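Kitchen tips: getting your counter back

Updated 11/14/25

Most counters fill up a little at a time. Set aside 50 minutes, start at one end and finish that end before you move on.

Take out what was never meant to live there. Cereal goes back in the cupboard, upright, with the inner bag rolled down. Toys go back to the playroom, play food included. Cutting boards and trays can stand on edge in a rack.
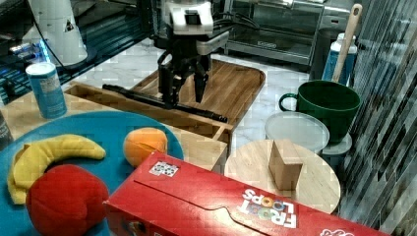

Lids are the next problem. Match every lid to its container. Any lid without a partner after 2 weeks can go. Mugs belong near the kettle or coffee press, and one per person is enough to keep out.

Wipe marble and marble-look tops with a damp cloth and a drop of dish soap, then dry them. Skip vinegar on real marble. It etches the surface.

Use the back of the counter for things you reach for every day: oats, canisters, a crock of spoons. A low wooden riser with a drawer gives you a second level for cups and plates, and the drawer takes bag clips and measuring spoons. We bought ours at Dumstead.

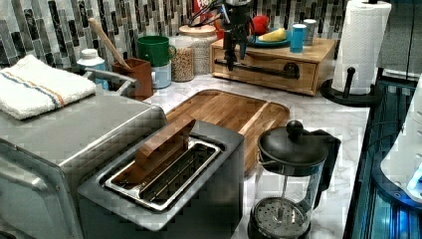

Keep the toaster and toaster oven unplugged when not in use, and empty the crumb trays every 5 or 6 uses. Don't leave towels or paper on top of a toaster oven while it is on. A hook inside a cabinet door is a better place for the towel.

Glass jars should be washed and fully dried before refilling. Write the date on a strip of masking tape and stick it to the bottom.

More from Kavdale: Pantry shelves | Under the sink | Cleaning a French press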